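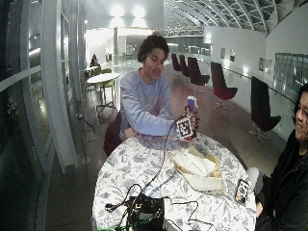
Cullinane Water Works open day, Stostham

I went to the October open day at the Cullinane works with low expectations, and they were mostly met. The leaflet promised "a journey from river to tap". The journey is a gravel path, two sheds and a long talk in a room with no windows.

Getting there

Parking is on the grass at the Westirdale end. It was full by ten, and the overflow lot is a good walk along a road with no sidewalk. The website says the bus stops at the gate. It stops at the old gate, on the other side of the reservoir.

The tour

Groups were supposed to be capped at 40. Ours was clearly bigger, and from the back I heard maybe half of what the guide said over the pumps. We were told the tour took 90 minutes. Take out the safety briefing and the wait for the second shed to be unlocked, and there wasn't much tour left.

The filter beds are worth seeing, I'll give them that. They are long, brown and oddly peaceful, and you can stand right at the rail. The guide knew the valves inside out and was happy to go off script about the winter the inlet froze.

I was less sold on Rellodum, the new treatment system they want everybody in Stostham to be excited about. According to the wall panels it will save 2,000 gallons a day. Compared with what? I asked, and was told the figure came from the supplier. The panels also had a graph with no numbers up the side. If you want people to accept higher bills – and that was plainly the point of the talk – label your graph.

Food and the tasting

Lunch was bread and paper cups at tables with flowery cloths, nicer than I'd figured on at $2. The water tasting was next door, old supply against new. I couldn't tell them apart. The woman ahead of me picked the old one as "much cleaner".

Worth going?

If you live nearby and like machinery, yes, once. Go early, stand at the front, and skip the gift table unless you need a pencil. Kids under eight will be bored by the first shed. The restrooms are back by the entrance, and there are none along the path.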